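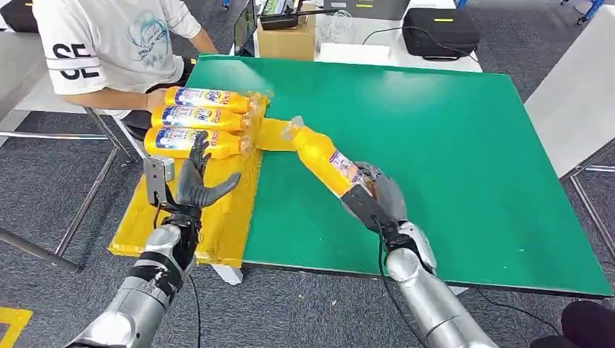

Handout 6: Two-arm bottle handling on the shared bench
Course: Building Robots in a Shared Workshop
Instructor: Nneka Mohammed
Bench leads: Tanko Ojo, Titilayo Babalola

Read this before you come in. Section 4 has changed from last year's version, so don't work from an old copy.

1. What we are building

Over two sessions each group sets up a two-arm robot to pick a plastic bottle off a raised block and put it back. The arms are already assembled and on their mounts. Your work is the hands, the cable routing, the table layout and the motion sequence.

The project name on the sign-up sheet is Cleststead. Save your files in the Cleststead folder on the shop drive, under your group's name. Files left on the laptop desktop get deleted at the end of the day.

2. Table layout

The work surface is the green tabletop. The raised yellow block goes on the left side as the robot sees it. Bottles lie on their sides on the block, one on top of another, with every cap pointing right. The robot always takes the top one.

Keep the cap direction the same on every bottle. The grasp position is stored as an offset from the base end, and a bottle turned the other way puts the fingers on the neck, where there is very little to hold.

Three things to check before power-on:

The block is pushed up against its stop and does not rock when you press a corner.
The bottles touch along their whole length. A gap between two of them lets the upper one roll.
Nothing is on the green surface except the block and the bottles. Tools go on the gray table.

3. Hands

Each arm carries a multi-fingered hand. The right hand does the gripping. The left hand stays open near the stack and is used only to steady it, so its fingers should be spread before the right arm starts moving.

Close the right hand on the label area, down toward the base. The bottle is stiffer there than in the middle, and the label gives the fingertips a little more friction than bare plastic. Start with the closing force at 23 percent and go up in small steps. If the side of the bottle dents, you have gone too far. Back off by one step and write down the number.

Expect the bottle to tilt as it leaves the stack. A tilt is fine as long as the bottle does not turn inside the hand. To check for turning, put a pencil mark on the label next to the thumb and look at it again after the lift.

4. Cables (revised)

Last year we tied the wrist cable to the forearm in four places. It pulled out of its connector twice when the elbow bent fully, and Ashok Solanki spent most of an evening putting it back. The new rule is one tie near the wrist, one near the elbow, and a free loop between them.

To size the loop, move the arm by hand through its whole range with the power off. The cable should never go tight and should never hang low enough to catch the table edge. Roughly 200 mm of slack has worked on both arms - measure yours anyway, as the two mounts are not at the same height.

5. Motion sequence

Write the sequence as separate named steps. Do not put it all in one block, or you will not be able to restart from the middle.

Step A: both arms to the home position, both hands open.
Step B: left hand moves beside the stack and stops.
Step C: right hand moves above the top bottle and lowers.
Step D: right hand closes. Wait until the finger readings settle.
Step E: lift straight up, then move right.
Step F: hold for a slow count of five.
Step G: return the bottle to the stack and open the hand.
Step H: right arm home first, then left arm home.

Run the whole thing at 55 percent speed or less until your bench lead signs your sheet. Most of the trouble comes in step E. If the move right begins before the lift is finished, the bottle drags across the one under it and takes it along. Add a short pause between the two parts.

6. Working near the arms

One person has the stop button and does nothing else. That person calls out "moving" before each run. Anyone who has to touch the stack says so and waits for "stopped" before reaching in. Resetting a bottle during a pause in the sequence counts as reaching in.

Tie back long hair. Keep bags and chairs clear of the stop button.

7. What to hand in

A sketch of your table layout with distances from the block to each arm base.
Your closing force, with a note on what happened one step above and one step below it.
The step list as you ran it in the end, including any pauses you added.
A paragraph on one failed lift. Say which step it failed in and what you changed.

Ebuka Odukoya will collect the sheets at the end of session 2. Groups that want extra bench time in October should write their name on the list by the parts cabinet. Slots are one hour, and the last one starts at 7:30 p.m.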